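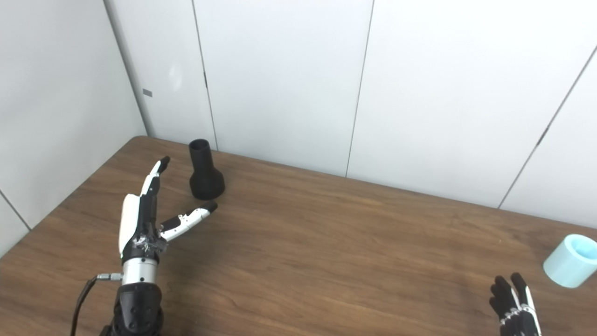

What did we want to find out in this project?
How wide the bottom of a narrow-necked vase has to be before it stops tipping over when the table gets bumped, and how much that matters once there's a stem in it.

Group report, Product Form 2
Gladys Palomino and Arwel Harries

Background
Bud vases fall over. Everyone in our studio group has had one go. Tall thin neck, small foot, one heavy flower leaning out the side and it's on the floor. We wanted a shape that keeps the thin neck (because it holds a single stem upright) but puts the width at the bottom. First sketches in November, most of them bad.

We gave the shapes names so we'd stop saying "the fat one" and "the other fat one". Trurnov is straight sided with a small foot. Prenov has a slight curve out. Parri is the one with the really flared base, like a funnel stood on its wide end. Oleo was round all over and got dropped early, it rolled.

What we looked at
Dark matte finish, open top, nothing fancy. We wanted it dark so the flower does the work. Arwel argued for a white one and lost. He still thinks he's right and it might be worth making one next term to compare.

The neck stayed the same on all three shapes so only the base changed. That was Gladys's rule and it saved us, our first try changed neck and base together and the results meant nothing. Had to throw out a whole afternoon.

Testing
Empty first, then with water, then with water and a stem. Each shape got 18 bumps per round. A bump was a bag of rice swung into the table leg from the same height, string tied to a chair. Low tech but it repeated ok. We wrote down stood, wobbled or fell.

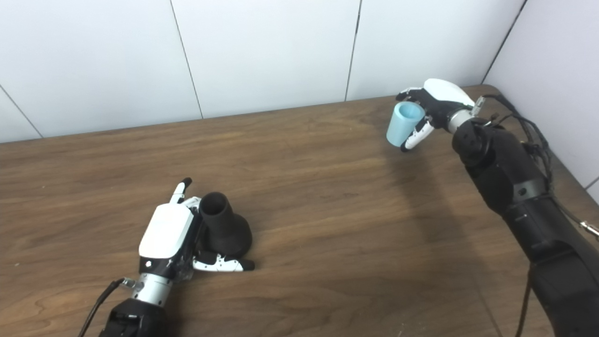

The empty round was the one that suprised us. Trurnov fell more empty than full, which makes sense when you think about it, water sits low and helps. Prenov hardly cared either way. Parri wobbled a couple times and never fell, empty or full.

With a stem it got harder. A long stem leaning out pulls everything toward one side and Trurnov was basically useless. Prenov fell 2 times out of the 18. Parri still stood. We then tried a stem that was much too long, just to see, and Parri finally went over. Not counted in the results.

Water and weight
Parri holds 294 ml up to the start of the neck. More than it needs for one stem. Filling it is easy, emptying it is slow and it glugs. Cleaning is the real problem, a normal bottle brush goes down the neck but doesnt reach out into the wide part. We tried rice and soapy water, shaken. Worked ok, took a while.

Problems
- Wide base takes up table space. On a small desk it gets in the way of things.
- The neck is the natural place to grab it, and you have to lift straight up or the base catches on whatever is next to it.
- Shows dust.
- Our table has a grain to it and we never checked if a slicker surface changes anything. Should of done that.

What we would change
Base a little smaller, somewhere between Prenov and Parri. Slightly wider opening for the brush. A thin ring of cork under the foot so it doesn't slide, we only talked about this and didn't test.

Who did what
Gladys: shapes, rules for testing, most of the writing. Arwel: bumping, tables of results, drawings. The results table is the separate sheet handed in with this. Word count without the table is 1,252 in the long version, this is the short one for the course page.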